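The Case for Slow Hands

Institutions that teach robots by demonstration have come to measure their work by volume. A program is described by the number of episodes it holds, and a larger number is taken to mean a better program. This essay argues that the measure is a poor one, and that laboratories, funders and firms would be better served by asking who gave the demonstrations, how they were prepared, and what was thrown away.

The practice itself is well established. A person moves a pair of leader arms, or guides the working arms directly by the wrist, and the joint positions and camera views are recorded together. A policy is then trained to reproduce the behavior. The method asks little of the person in the way of programming. It asks a good deal in the way of attention, and attention is seldom entered in the budget.

At Pondex, where the author has overseen demonstration work for two budget years, the first collection under the present program came to 3,335 episodes. After review, 1,629 were kept. The rest were not failures in the ordinary sense. In most of them the task was completed. They were set aside for hesitation in mid-reach, for a second grasp where one would have served, for an elbow swung wide to avoid an object that was no longer there. A person watching would forgive all of these. A policy trained on them repeats them.

The reduced set gave the better policy. It reached for objects with less delay, and it recovered from a missed grasp more often. The result was not welcomed at first. The program had been funded on a promise of quantity, and the quarterly report had a space for the total and no space for the remainder. It is the author's view that the space for the remainder should be added to every such report, at Pondex and elsewhere.

Small tabletop work shows the difficulty most clearly. Heavy objects discipline the operator, who must plan the lift. Light and narrow objects do not. A person will pick up a pen in a dozen ways without being aware of having chosen one, and will change from one way to another as the afternoon goes on. When two arms share the table, the number of unspoken choices grows again: which arm goes first, which gives way, and whether an object near the middle belongs to the left hand or the right.

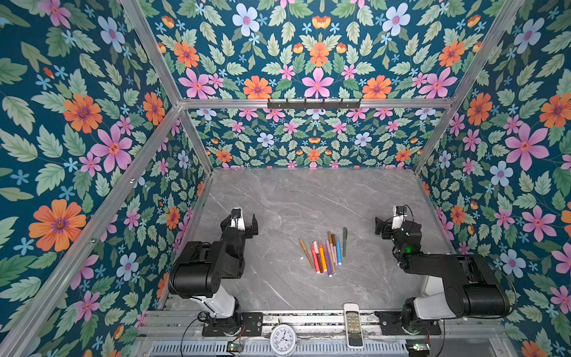 One reader of an earlier draft, Liang, objected that variety of this kind is exactly what a policy needs, and that an operator who always reaches the same way teaches the robot to be helpless whenever the table is set differently. The objection is a serious one and deserves a full answer.

There are two sorts of variety. The first belongs to the task: objects are placed at new angles, the order is changed, the light is different in the morning from what it was at four o'clock. The second belongs to the operator: fatigue, boredom, a habit carried over from the previous job. A sound collection seeks the first and limits the second. The two are easily confused in the record, since both appear as spread in the joint data, and a program that counts only episodes has no means of telling them apart. Liang's reply was that some operator habits are useful and that a reviewer may discard them in error. The author accepts this. A reviewer should be required to write down the ground for each rejection, so that the decision can be reversed.

Remote control adds a further consideration. When the operator stands at the arms, fatigue is visible to a supervisor. When the operator works through a screen, it is not. During a joint trial with Skirnora, sessions were first set at 50 minutes because that was the length of a booked room. They were later cut to 23 minutes, with a rest of 13 between them. Fewer episodes were collected each day, and a greater share of them survived review. Operators also began to report their own poor attempts before the reviewer found them, a habit the longer sessions had not encouraged.

It will be said that such care is costly, and that larger models will in time absorb the noise. They may. The author has no quarrel with research in that direction. But a firm that must place arms on a working bench next spring cannot plan on it, and in the meantime the cost of poor demonstrations is merely moved to the people who must stand beside the machine and correct it.

There is also the matter of credit. The people who give demonstrations are often hired by the week and named nowhere. Their skill is treated as a raw supply. Yet the difference between a good demonstrator and an indifferent one was, in our records, larger than the difference between any two versions of the training software. Jandmont, the shared bench program in which Pondex takes part, now lists demonstrators beside engineers in its internal reports and pays for practice time before recording begins. Other programs should adopt both measures.

The author therefore recommends that rejected episodes be reported beside accepted ones, that session length be set by the condition of the operator, and that practice be paid. None of these steps requires new equipment. The first can be taken with the next quarterly report — the form needs one more line.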